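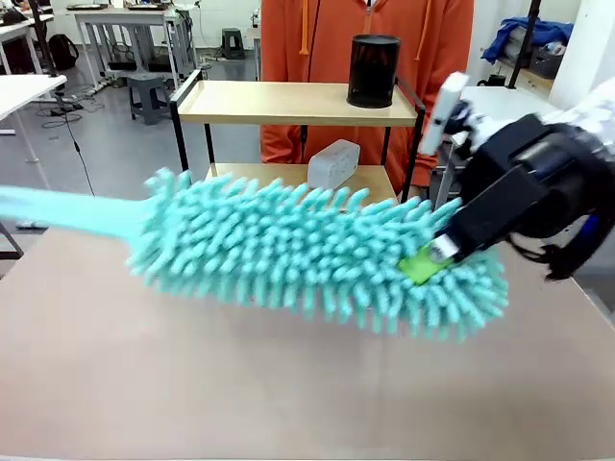 Mint chenille duster over the beige table, shelf cart behind

From: Vratislav Hudec
To: Garside workroom list
Subject: Re: [Garside] dusting the workroom tables

Replying to the question about dusters, and adding a few things on the shelves while I'm at it.

> On the morning of the cleanup, Mummont wrote:
>
> Does anyone use those chenille microfiber dusters on the
> work tables? We have been using paper towels and they
> push the fine dust into the corners of the shelving. Also,
> has anyone had trouble with the black metal frames getting
> wobbly? Ours leans a little to the left now.

Yes, we use one. The long oval head with the thick strands is the kind you want. I got two from Bavirard in June and the second is still in its bag. It does well on a flat matte top like ours. I go over the table first and then do the shelf boards, top one before the bottom one. Shake it outside when you're done. Mine goes in the wash on cold, no softener, and hangs overnight.

It won't pick up anything bigger than dust, so get the small parts off the table first. The little colored pieces are the worst for this – they end up at the foot of the wooden shelving and you find them weeks later. 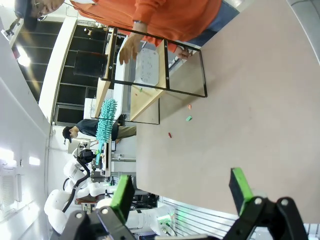 As for the wobble, check the small round screws at the joints before you blame the floor. On ours, 2 had backed out. Stand the frame upright on a table, hold it by the top crossbar and one side, and push gently to see which corner gives. Tighten that one a quarter turn, then the one diagonal from it, and test again. If it has a clear panel, don't overdo it. I cracked one at the Fillholm room that way.

White trays with the holes can lean against the wooden unit while you wipe. They only need a damp cloth.

Mummont, if yours still leans after the screws are tight, write back and say which side the wall is on. I have a spare crossbar in the back closet – it may or may not fit.

Vratislav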